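Wustham Community Quilters – Minutes of the July Meeting

Opened 7.05 pm, Kwadwo Kyei in the chair. Haziq Teoh took the minutes. Apologies from the Trestum carpool.

1. Last minutes
Accepted, with one fix: the hall deposit was $120, and we have it back!

2. Winter show
What a turnout! 13 quilts hung, almost double last year, and the colours in the Flosavia wall had people coming back for a second look. Kwadwo thanked everyone who stayed to fold up – the hall was clear by 6. Haziq to write to the Frimpong family, who lent the hanging rails again.

3. Hand quilting vs machine
A lively talk, and a really good one. Several members want to try big-stitch on the cot quilts, and there was much love for plain white on white, where the stitching does all the work. Kwadwo brought his grandmother's hoop and passed it around. Agreed to run a beginners' night in the small room, own thimbles please.

White quilted bedding also came up, as two members would like to make full bed sets. Patterns to be swapped at the next meeting.

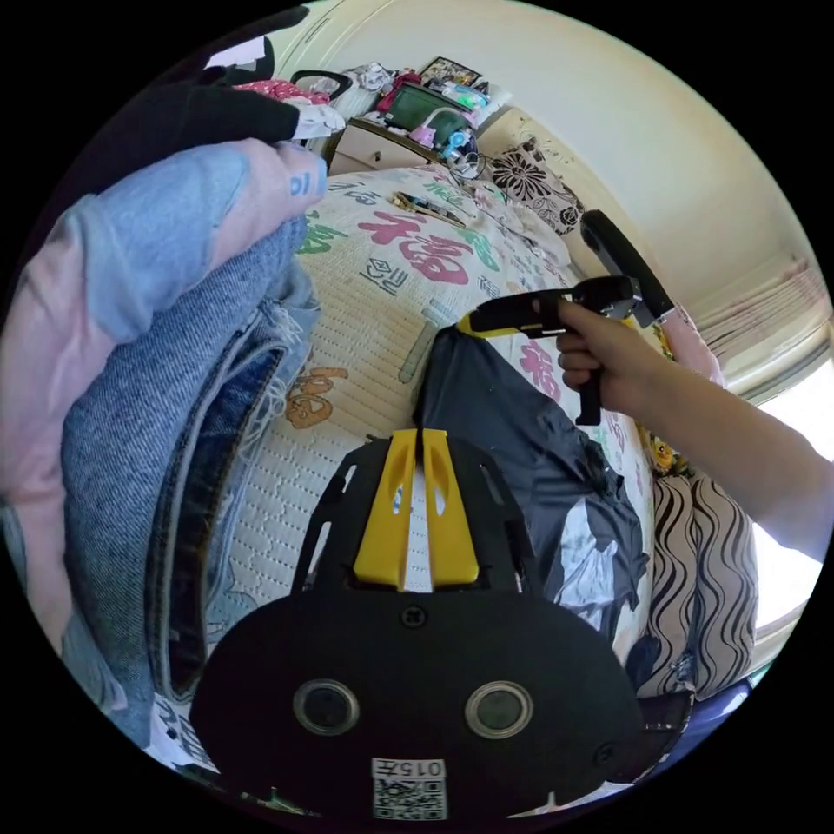 4. Hexagon challenge
The combined tally has reached 4,000 hexagons, which got a cheer. Papers still wanted, one-inch size only. Layout to be decided on the floor once the tables are pushed back.

5. Other business
Batting order closes at the end of the month – names on the sheet by the urn. Kettle needs replacing. Haziq to look at prices.

Closed 8.50 pm. Supper was Kwadwo's ginger slice, recipe to follow.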